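Why Does a Tablecloth Have Squares on It?

Before you eat, somebody usually tells you to set the table. This sounds like a job invented to keep you from starting early. It is older than your grandparents, though, and there is some thinking behind it.

Start with the cloth. A checkered cloth is white plus one other color, often red or pink. Weavers like checks because they are easy: run colored stripes of thread one way, colored stripes the other way, and squares show up wherever they cross. Eaters like checks because a drop of jam can hide in them for days. 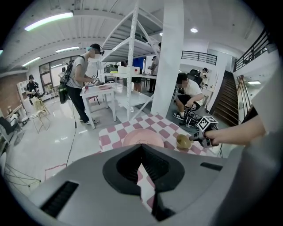 The plate comes next. Most plates are round, and most have a rim, a raised edge that keeps the gravy from going to visit your lap. A round plate also has no corners to chip, and you can't put it down the wrong way around. You can put it down upside down. People have.

A bowl is a plate that takes soup seriously. The deeper the sides, the wetter the food it can hold. Kairys, the town where I learned to wash dishes, has a school lunchroom with 116 bowls, and I have met all of them.

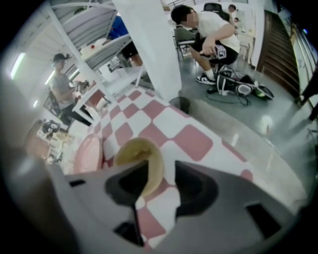
My brother says you only need bowls, because you can eat a sandwich out of a bowl but you can't eat soup off a plate. He has been told this is a good point and that he still has to put out the plates.

Then there are cups. A cup should stand where your elbow won't find it. Near the top of the plate, on the side of the hand you drink with, is the usual spot. The edge of the table is the usual mistake.
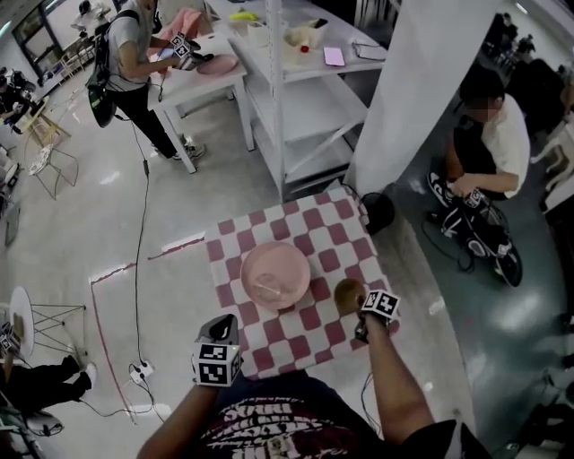 Fruit can go straight on the table, if it has a peel. Bananas come wrapped. So do kiwis, in a fuzzy brown coat that some people eat and other people make faces about. Round fruit rolls, so give it a bowl if your table leans.

Clearing up is setting the table backward. Leftover drinks get poured out first, then the cups go, then the plates, and the cloth goes last. Pulling the cloth first is a magic trick, and you have not practiced. 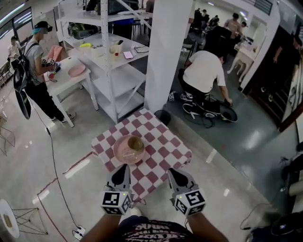 Predelside, March

Readers have asked how long setting a table should take. For four people, 9 minutes is fine. Complaining about it takes longer.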